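Workshop > Notebook > Bindery > Marbling

7 April 2022

11 min read

Print this entry | E-mail this entry

Third go at the carrageenan size and I think I've finally got something that behaves. Writing it all down while my hands are still orange, as last time I trusted my memory and ended up starting from scratch (the October batch, for anyone who remembers the bucket of grey soup under the sink).

So, the size. Same powder as before, from the tub with the Lerketti label, blended in the old jug blender with lukewarm water and topped up cold. I did it in small goes this time and let each one whizz until there weren't any fish eyes left floating on top. Then lid on, left overnight in the cold end of the workshop. The previous two batches I'd used the same evening and they were full of bubbles, which come up as tiny white rings all over the sheet. You can skim for ever and there's always another lot rising. Overnight sorted that out completely. When I took the lid off this morning it had the look of slightly thick apple juice and dropped off the spoon in one long slide.

Alum next. I'd been sponging it on wet and marbling with the paper still damp, the way the Votier leaflet says to, and kept getting pale streaks where the colour had slid off. Today I alumed the night before, hung the sheets until they were only just dry, then stacked them under a board to flatten. Huge difference! Not one slide in the whole morning. I pencilled a cross on the back of each so I'd know which side was which, and I'd urge everyone to do the same, because once it's dry you can't tell by looking and you'll only find out when the pattern washes down the plughole.

Paints: the Brasteo acrylics, thinned with rainwater. I know some of you swear by gouache and ox gall and I'm not going to argue (I haven't got the nose for ox gall). The red spreads like mad and wants hardly any help. The ochre sinks. It sank last time and it sank again today, a sad little trail of grit at the bottom of the tray, until I put in 2 extra drops of surfactant and stirred it with a cocktail stick. Then it opened out to the size of a saucer and pushed the red into lovely thin veins. Indigo somewhere in between. The white went on last and I was too generous with it, so the first few sheets have a milky look which I quite like for endpapers but which isn't what I was after.

Order that worked, top to bottom of the list as they went on: indigo, red, ochre (doctored), then white flicked from the broom-straw whisk held well up. If the white goes on before the ochre, the ochre never gets a foothold.

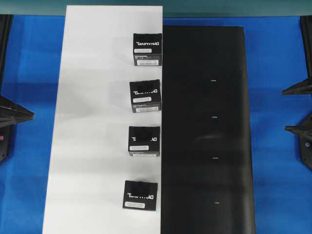
Patterns were mostly stone, with a few rows of nonpareil where I felt brave. The comb I made in the autumn is too wide for the tray by a whisker, so it has to go in at a slant and the lines come out leaning. I've marked it for trimming. What I did enjoy was judging the sheets once they were rinsed and hung, and I've learned that you have to look at them against something light and something dark before deciding. A white board with a black one butted up beside it, on a blue table, is as good a testing ground as any: the milky sheets vanish on white and wake up on black, and the indigo ones do the reverse. I'd put three in the reject pile against the bare wall that I've since taken back out.

Rinsing is where I've been losing the most, I think. I'd been holding the sheet up and letting the tap run down it, and the tap in here has two settings, dribble and fire hose. Now I lay the sheet face up on a sloping bit of acrylic and pour a jug of water across the top edge. One jug, gently, and stop. Any leftover size shows as a slimy shine when you tilt it, and it's better to give it a second slow jug than to go in with a finger. I went in with a finger on sheet seven and there's a very clear finger on sheet seven.

Drying on the airer overnight, then pressing. The press is still making that noise when it's wound down past halfway. I've put a dab of grease on the thread and it made no difference at all, so if anyone has an opinion please scribble it in the margin.

Now for the books themselves, which is what all this paper is meant to be for. There are 4 quarter-bound notebooks waiting on endpapers and covers, all with the dark green cloth spines. Sewing's done, spines are glued and rounded (after a fashion), boards are cut. I'd been dithering about grain direction on the marbled sheets and then realised I'd been tearing them down from the big sheets with the grain running the wrong way for half the stack. It's my own fault, I turned the stack round to fit it in the drawer and never marked it. The way I check now is the lazy way: bend the sheet over without creasing it, first one way then the other, and feel which gives in more easily. On the alumed sheets it's harder to feel because they've stiffened up, so check BEFORE aluming. Underlined in the paper copy, twice.

The wrong-way sheets aren't wasted. They'll do for box linings and for the little folders, where it doesn't much matter if they pull. I've put them in the flat drawer with a slip on top saying so.

Paste: I used the wheat paste for the first cover and it cockled horribly, then a mix with some PVA in it for the second and that lay down much better. The mix grabs quickly though, so there's no shuffling the paper about once it's touched the board. I damped the back of the marbled paper very slightly with a sponge first, let it relax while I counted slowly in my head, pasted, then waited again before laying it down. Without that second wait you get bubbles near the spine edge that come up ten minutes later when you've already turned away and put the kettle on. Corners were done with the usual cut, leaving a board's thickness and a half. I left too little on the very first corner and the grey of the board is peeping through. A touch of indigo paint with a fine brush has hidden it from everybody except me.

One thing I want to try next time is a thin coat of wax on the covers. Acrylic on this paper feels a bit chalky, and I've seen that it scuffs on the corners when the books rub together in a bag. The Galbraith polish we've got for the leather would probably do, though it's slightly yellow and I'd want to test it on a scrap with a lot of white in it. I've set aside the smeary offcuts for exactly that. If it darkens the white I'll go back to plain microcrystalline and lots of elbow.

Tally for the ledger, as we said we'd keep one: 13 sheets pulled, one ruined by finger, and the rest usable for something. Tray is 102 mm deep, which I measured at last so I can stop pouring in far more size than it needs. Half full is plenty. The rest of the batch is in the fridge in the lidded tub with the date on. It'll keep a few days but it goes thin and stringy after that and the paint starts to sink, and then you blame the paint. Please don't anyone top it up with fresh water to be helpful.

Skimming papers: we're nearly out. I've been using strips of old newspaper and they do the job nicely, pulled towards you along the top of the size in one go, but they leave a faint bit of ink behind if you dawdle. Newsprint ends would be cleaner, if anybody's passing somewhere that has them.

Also, the whisks need washing straight after use. I left the red one standing while I had my lunch and it's now more of a club. I'm soaking it but I don't hold out much hope. The broom they came from still has plenty of straw left in it, so I'll bind up a few new ones, and I might make a finer one for the white so I can get a proper mist of tiny dots and stop drowning everything.

To do before the next session:
- trim comb, both ends
- new whisks, one fine
- alum up a fresh stack, grain checked and arrowed on the back
- wax test on offcuts
- cover the last two notebooks
- find the other bone folder (it was in the brush jar last time)

Endpapers can wait until I've seen how the pressed sheets come out. I've a feeling the milky ones with the thin red veins will look very well next to the green cloth, and I've put the best pair at the bottom of the pile under the weights, so please leave those.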